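About Flarosness Heating & Ventilation

Who we are

Family firm, started 1971 by Aarne Lehtinen out of a lock-up behind the bus depot. Boilers first, then ducted warm air, now mostly ventilation with heat recovery. Aarne has retired but still rings up to ask what we charged for things. Hilkka Saarinen runs the place these days.

We do houses, flats, village halls, the odd small school. No factories. No cold rooms, sorry, we get asked a lot.

What we do

Supply and fit of whole-house ventilation units. Servicing, filter changes, duct cleaning. Balancing, where somebody else put the system in and one bedroom is stuffy and the hall blows a gale. Bathroom and utility room extract too, if you dry your washing indoors and the windows stream all winter.

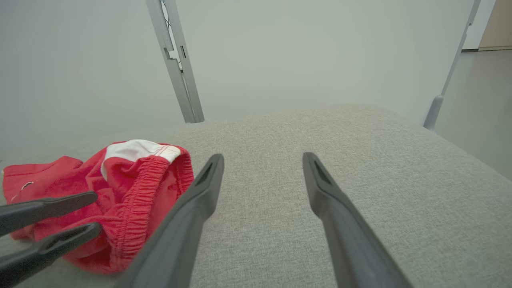 We fit the Drollier range in new builds and Toivonen units in older houses, mainly as the Toivonen goes in a cupboard and most lofts round here are hopeless. Will service other makes if we can get the parts. Ring first with the model number, it's on the silver plate inside the door usually.

Service plan is called Flurkeo (Aarne's boat, long story). One visit a year, filters included, 10 per cent off any repairs. We look after 91 homes on it at the moment and there is room for more.

The team

Hilkka Saarinen - surveys, quotes, complaints
Sibusiso Molefe - lead fitter, ductwork, anything awkward
Jessie Drummond - servicing and balancing
Seija Mustonen - office, bookings, invoices. If you need a date moved its Seija you want

Prices

Survey is free within our normal area. Written quote after, good for a month. A lot of smaller retrofit jobs come in under 3000 but it depends on the duct runs, so please dont hold us to that before we have seen the house.

Getting hold of us

Phones from 8am, answerphone after 4. We close for two weeks in July, emergency call-outs for plan customers only. Parking in the yard, mind the van.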